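工房ノート　2021-03-05
玉ねぎの皮の染液、二回目

朝いちばんに鍋を出したら、先週の錆び色がまだ縁に残っていて、まずそれを落とすところから始まった。クエン酸で三十分。前回の鉄媒染のあとに誰が洗ったのかは書かないでおきます(私です)。

今日の目的は、前回やたら濁った黄色がちゃんと澄むかどうか。皮の量を変えずに、煮出しの温度だけ下げてみる。Gladysさんに電話で相談したら「沸かしすぎ。ぜったい沸かしすぎ」と二回言われたので、たぶんそこだと思う。
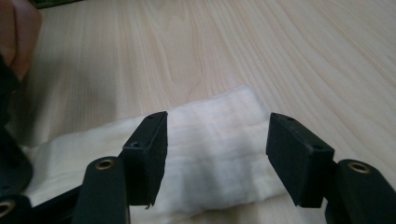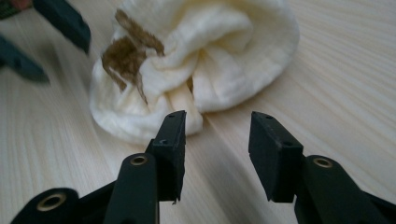

明るい色の木の天板にて。1枚目はたたんだ白い布、2枚目はくしゃっとした白っぽいふわふわ。

さて本題。皮は乾いた状態で1,325グラム。Bangateの八百屋さんが袋でとっておいてくれた分と、うちの台所でためた分を混ぜた。赤玉ねぎが少し入っているのが気になったけれど、全部よりわける根気はなかったので、目についたものだけ抜いた。次にもらうときは最初から黄色だけでお願いしようかな。でもタダでもらっておいて注文をつけるのもなあ。

水は昨日の夜から汲み置き。皮を浸けたのが朝で、火をつけたのは十時前。前回はここで強火にして、電話に出て、戻ったらぐらぐらだった。今回は弱火のまま横に椅子を置いて座っていた。Getikの温度計は相変わらず反応が遅くて、鍋の真ん中と縁とで違うことを言う。混ぜてから測る、少し待つ、もう一回測る。63度に届いたところで火をさらに絞って、そこから一時間。

におい! 窓を開けていても、お昼にはもう髪がスープだった。隣のWynが「今日の昼は何?」とのぞきに来たくらいで、染液だと言ったら露骨にがっかりしていた。Wynには古いシーツを漉し布用に分けてもらう約束になっていたのに、それを言いそびれた。明日言うこと。

漉しは二回。目の粗いざるで皮を出して、そのあと布で。前回は一回で済ませて、細かいかけらが糸に絡んで、乾いてから全部つまみ取るはめになった。あれは本当にいやだった。二回漉した液は、ガラス瓶にとって窓に透かすと紅茶みたいな色で、底がちゃんと見える。前回の瓶と並べたら笑ってしまうくらい違う。Gladysさんの勝ちです。

糸のほうは、羊毛が13かせ。精練はBrirnineの中性のやつで昨日のうちに済ませてあった。説明書きの量だとうちの水では泡が残る気がするので、少なめにして、すすぎを一回足した。ミョウバンの先媒染もいつもどおり。ただ、かせの綴じ糸がきついのが二つあって、結び目の下が白く抜けそうだったから、液に入れる前に結び直した。八の字でゆるく、と毎回ノートに書いているのに毎回忘れる。大きく書いておく。

綴じ糸は八の字でゆるく!!

液に入れてからは、あまりかき回さずに、上下をそっと入れ替えるだけ。Maricruzさんがこの前の講習で、フェルトになってしまったかせを一本持ってきて見せてくれたでしょう、あれが頭にあって、どうしても手つきが慎重になる。温度を急に変えない、こすらない、絞るときはねじらない。頭ではわかっていても、引き上げるときに重くて、つい片手でぎゅっとやりそうになる。今回は棒にかけて自然に落ちるのを待った。床はびしょびしょ。

一時間で引き上げた二かせは、レモンより少し濃いくらいの黄色。残りは火を止めてそのまま冷まし、夕方に上げた。こちらはもう少し山吹寄りで、私はこっちのほうが好き。Ataberkさんの膝掛けの注文には薄いほうが合うのかもしれないけれど、見本を両方送って選んでもらうことにする。

鉄の後媒染は小さな瓶で試しただけ。ほんの少し入れたら、すぐにオリーブ色に沈んだ。きれいだけれど、これを大鍋でやるとまた朝の鍋洗いになるので、鉄専用の鍋を買うまではおあずけ。Zieliński工房で古い寸胴を手放すという話があったから、まだあるか聞いてみる。値段しだい。

日光堅牢度の試験片もつくった。台紙に糸を巻いて、半分を厚紙で隠して、南側の窓に貼るだけの簡単なもの。去年の8月に貼ったマリーゴールドの台紙がまだそこにあって、はがしてみたら、隠していたところとの差がけっこう出ていた。夏の光はやっぱり強い。玉ねぎは春のうちにどれくらい動くのか、23日後に一度はがして見る予定。台紙の裏に開始日を書くのを忘れないように、と書きながら今思い出して書きに行った。セーフ。

気づいたこと、順不同で。

赤い皮が混じった影響は、少なくとも見た目ではわからなかった。比べる相手がないのでなんとも言えない。

残液はまだ色がある。もったいないので蓋をして冷暗所へ。綿の端切れで明後日試すつもりだけれど、綿は下地を豆乳にするかタンニンにするか迷い中。Jacobusさんはタンニン派で、あの人の布は本当に色が深い。でも黄色が茶色に転ぶんじゃないかという心配もある。端切れを二つに分けて両方やればいいのか。そうする。

煮出した皮は畑の隅に。去年そのまま山にしたらずっと乾かなかったので、薄く広げた。

ゴム手袋の右だけ穴があいていて、親指の爪が黄色い。洗ってもとれない。手袋は新しいのを箱で頼む。あと計量スプーンの小さいのがまた行方不明なので、見つけた人は媒染剤の棚に戻しておいてください。台所の引き出しには絶対に入れないで!

明日やること:乾いたかせの計量とラベル、見本二種の発送、Wynにシーツの件、寸胴の問い合わせ。温度計の電池も。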